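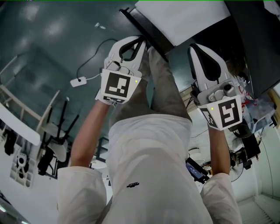
Figure 3. Head view during a handheld session. Each gripper carries a square fiducial marker on its front and a narrower patterned strip on its housing.

4.2 How much does the marker track tell us?

Handheld grippers are often treated as a cheap way to get clean action labels. We started from the same assumption and no longer hold it. The Werneo pipeline recovers the pose of each gripper by detecting the square marker seen from the head (Figure 3), then fusing that pose with the gripper's own motion estimate. Ernov skips the marker and relies on motion alone. Both report smooth paths, and a smooth path is easy to mistake for a correct one.

We ran both on the same 395 sessions. After removing sessions with broken time stamps, 3,187 segments were left. Werneo flagged over 26 percent of them as low confidence, mostly where the head turned away or one hand crossed in front of the other. Ernov flagged almost none. We do not read this as a win for Ernov. Its confidence score is computed from the same signals as its pose, so a slow drift leaves the score untouched.

The filter deserves the same suspicion. When a marker is lost, Werneo fills the gap with a spline and passes the result downstream with no label. A policy trained on that output learns the spline as if a person had moved that way. We patched the exporter to mark filled samples, and the change that was live in the July build is the one used in all tables.

Policies trained on the two exports differed by 2 points in mean task success on the Goodall bench, well inside the spread between random seeds. Earlier work has taken gaps of this size as proof that better tracking gives better policies. Our results don't support that claim, and they don't rule it out either, given that the Goodall tasks forgive large errors in wrist angle. Meretti, with its tighter insertion tasks, would be a harder test, but its simulator assumes a different finger shape and we could not convert our data without adding errors of our own.

We therefore report tracking quality and policy success separately and make no combined score.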